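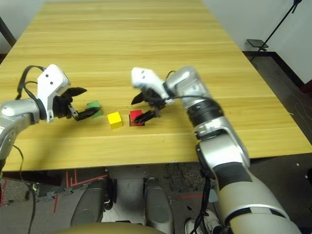 21 Mar 2026
By the bench team, Drirnthorpe

To Pritus, progress on the Cirnari two-arm work. Shorter than the last one and later than we wanted. Most of it is the stop fault, so that goes first.

What happened. Normal block session, both arms at the table, cubes only, nothing heavy. Operator pressed the software stop on the console. Right arm froze as it should. Left arm kept going for 2 seconds, finished the swing it was on and then stopped. Nobody touched, nothing broken. The operator hit the hard stop by hand right after and that cut power to both arms as it should. Hard stop has never failed on us, want that on record.

The operator was standing outside the tape when it happened. We do let people step in to reset blocks after a software stop, or did. That is the part we are least happy about. An arm that looks paused and isn't is worse than one that is plainly moving.

We shut the bench down that afternoon and told your safety contact the same day. Written incident form went over the next morning, you should have it. If not, say so and we'll resend.

Cause, as far as we have it. Stop messages for the two arms go out through the Nedelcu controller one after the other, right then left. They share a queue with everything else the controller sends, including the camera settings. When the queue backs up the right arm gets its stop and the left one waits its turn. Left arm is supposed to notice it hasn't heard from the controller and halt on its own. It didn't, as the timeout had been set long during setup in the winter and was never put back. Our mistake, plain and simple. The setting was in a config file that got copied forward with every release and no one went back to read it.

So two faults really. A slow queue, and a safety timeout that was too loose to catch it. Either one fixed would have stopped the arm sooner. We are fixing both.

Went back through the logs after. 1,788 recorded runs since the start of the phase. Late stop on the left arm in 18 of them, nearly all so short that a person watching would not see it. The one we reported is the longest. Right arm never late. All of those runs have a flag on them now and stay out of the training set until we decide what to do with them. The runs where no stop was sent are not affected, as far as we can tell.

Second problem, smaller, but it showed up in the same log check. Wrist camera pictures smear when the wrist is moving fast. We knew there was some. Did not know how much it was confusing the grasp check, which looks for block edges and gives up or guesses when it can't find them. A bad guess means the arm reaches again, and repeat reaches are when the operator is most likely to press stop. So the two things feed each other a bit. 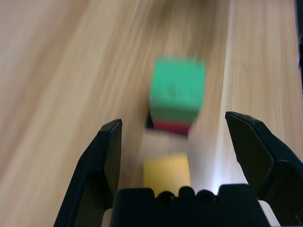 Wrist camera, fingers open, yellow cube nearest. Edges too soft for the grasp check.

For now the check waits for the wrist to settle before it takes a picture. Costs time on every grasp. Shorter exposure would be better but then we need more light over the table, and the lamp we ordered for that came with the wrong mount. Replacement due in April.

What is fixed as of today:

- Left and right timeouts both set back to the short value. Set in the arm itself, so a config copy can't undo it.
- Stop messages have their own queue. Camera traffic can't get ahead of them any more.
- Startup test sends a stop to each arm while it is moving slowly and measures the delay. Fails, the session does not start. No override on the console.
- Nobody crosses the tape on a software stop. Hard stop first, every time. Sign is up, operators have signed for it.

Not fixed yet:

- Hard stop button is only on the console side. Want a second one on the far side of the table. Part is here, wiring is not done.
- The console still shows "stopped" as soon as the message is sent, not when the arm confirms. Needs to change before we go back to full speed. This one is turning out to be more work than it looks, the status screen pulls from a different place than we thougt.
- Cable slack on both arms. Not a cause here, we checked, but going over everything with fresh eyes the loops at the wrists bother us. Would like a proper guide on them.

Testing since the fix. More than 400 stop tests at reduced speed, both arms, random moments in the task, with the camera traffic turned up on purpose to load the queue. No late stops. We would like the same again at normal speed before anyone calls it closed, and have not started that. 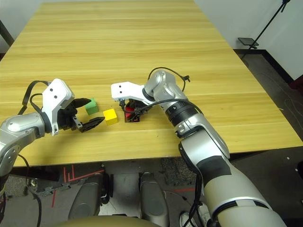 Cube work has carried on at reduced speed in the meantime, stacking and un-stacking, with one person at the console and one hand on the hard stop. Slow going. The hand-over between arms is the weak spot, both grippers want the same bit of table and the planner makes one wait for longer than it should. At low speed that wait is painful. Left it alone, did not want to touch the planner in the same month as the stop code.

Effect on schedule. We lose the mixed-object milestone for this period, no way round that. Cubes milestone is still on if full speed comes back in April. If it doesn't we will tell you early and not at the end. The drawer task hasn't been started and should be treated as moved to the next phase.

Budget. No extra money asked for. Second stop button, cable guides and the lamp mount all come out of the spares line. Some operator hours went on stop testing that were meant for data collection, will show up in the next claim under the same heading unless you want them split out. Let us know which.

Two things we need from you. One, an OK on the revised tape rule, or comments, before we go to normal speed. Two, whether you want the flagged runs kept or deleted. We'd rather keep them, they are the only record we have of the fault in real use, but they take up space on the shared drive that Pritus pays for so it's your call.

Full log extract and the config diff are in the project folder, under the incident date. Startup test results get added there after every sesion.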